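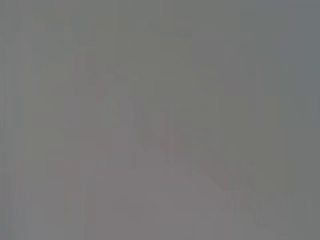 4.3 Checking the wrist camera before a gripper trial

1. Open the live view in Tekow. If all you get is gray with faint vertical streaks, stop there. No gripper deserves to be graded on that.

2. Set exposure to 2,000 and wait for the view to refresh. It takes its time.

3. Still gray? Reseat the camera cable at both ends, then restart the controller.

Note: Save the settings under each gripper's own name. "Test" is taken, 196 times.

Caution: Keep the arm in hold while your fingers are near the wrist.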